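Can the robot tidy up the sofa yet?
Posted September 15, 2021 in Home and machines

My mother-in-law asked me in February when she can buy a robot that picks things up after the grandchildren. I told her "soon", the way one answers such questions at dinner. After that I felt a little guilty, so I began to read and to write letters to people who know more than I do. This post is what I have collected until now. It is long, I am sorry.

First, what we already have. In our apartment there is a round vacuum cleaner and a dishwasher. Both do their work well, and both do it by refusing everything outside of it. The vacuum cleaner does not lift a sock. The dishwasher does not come to the table to get the plates. The part of housework that is still ours is the part with hands: to take a thing from where it should not be and to put it where it should be.

So I chose one chore to follow, the smallest I could think of. Small things are lying on the sofa. Take them away. A child of four can do this, although our child of four does not.
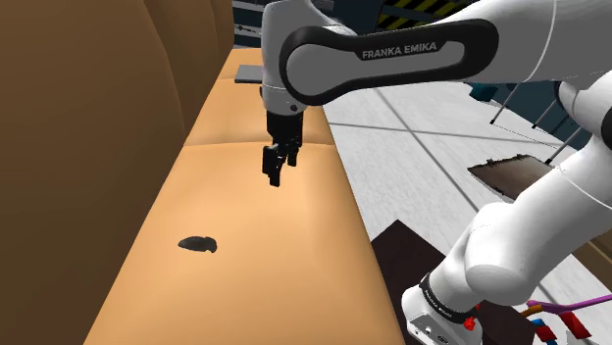 I wrote to Yaryna Sydorenko, who worked for some years on arms for a packing line at Ikonen and now teaches. She answered me the same evening with a very long message. Her opinion is that people look at the wrong half of the problem. They watch the arm and admire how smoothly it moves, but an arm that moves smoothly was already possible when she was a student. The difficult centimeters are the last ones. The fingers must go down to the cushion, close on something thin, and not push it away or press it into the fabric. A cushion gives way under pressure, a factory table does not. "On our line everything arrived in the same position," she wrote. "On a sofa nothing arrives. It is just there, in any way it likes."

I found this very helpful, and I tried it at home with kitchen tongs. Please try it also! I put a scrap of paper, a dry leaf and a piece of a cracker on our sofa and I took them away with the tongs, with one eye closed. The cracker was easy. The leaf broke. For the scrap of paper I needed 11 attempts, and at the end I cheated by pushing it against the backrest.

Much of the practice is now done in simulation, with a computer sofa and a computer arm. Before, I thought this was a kind of video game for engineers, nice to see but not serious. Yaryna corrected me. In simulation you can fail all night and there is no broken lamp in the morning. A small company she knows, Cluvorov, let its program try one grasp 2935 times before they touched a real arm, and of the first 646 tries they kept nothing at all. What the simulation does not know so well is softness. Cloth, foam, crumbs, a tissue – these are expensive to calculate, and so they are often made simpler than they are in life.

There is also the view from the hand. Many arms have a camera near the wrist or the fingers, and from there the world looks strange. You are so near that the furniture becomes only a color, and the small thing you want is somewhere at the side, half hidden by your own finger.
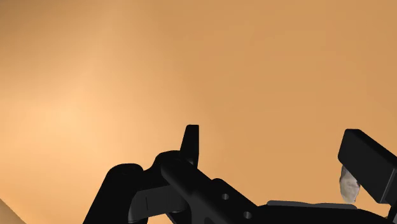
Very near the work: a small crumpled piece beside the right finger of the gripper, in simulation.

When I showed this kind of view to my neighbor Ánh Tạ, she said it reminded her of threading a needle, when the hand is always in front of the eye. She sews for a shop on Flutau street and has done it for 26 years. I asked her if a machine could do her work. She said the machine does the sewing already, and she does the part before the sewing, where the cloth must be flat and the edges must meet. It is the same answer I got from the packing people. The machine does the middle, and a person prepares the beginning and repairs the end.

So, can machines do household chores yet? For the sofa I would say: some sofas, some things, slowly, and with a person near the red button. For a factory where every part is the same, yes, and since a long time. For my mother-in-law, no. She would also have to accept an arm fixed to a base next to her sofa, and I know her opinion about the floor lamp we gave her.

There is a household arm from Dukgate that one reader asked me about. I have not seen it working and I will not write about it from the brochure. If you have one at home, please send me a message and tell me what it does with a tissue.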